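Stop buying arms, fix the table

Every build night at Urbridge somebody wants to talk motors. Faster joints, stronger joints, a kit for 907 dollars that will change everything. I'm tired of it. We spent 614 on ours and the arms are fine. What holds up a shared workshop build is boring stuff - clutter, cables, light.

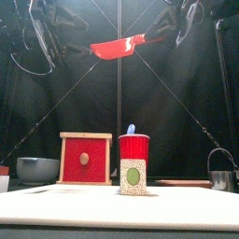
Right arm with the toy knife, left arm close by.

Marleny Castaño wants a bare table and one block until the code is solid. I get it. I think she's wrong. A kitchen is a mess, so practice on a mess. Cups, bowls, a box with a knob. If the thing only works on a clean table it dosen't work.

And look from the gripper's side once in a while. People tune for hours from a stool across the room, then wonder why the fingers miss.
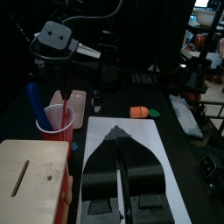 Wrist view, toy carrot past the white board.

Spend 20 minutes there before you touch a single setting. Spend 50 if your new. Half my own bad guesses came from never checking what the wrist could see.

Stefaniia Hordiienko says I'm just cheap. Maybe. Bring your 907 dollar kit in April and we'll set the same table for both.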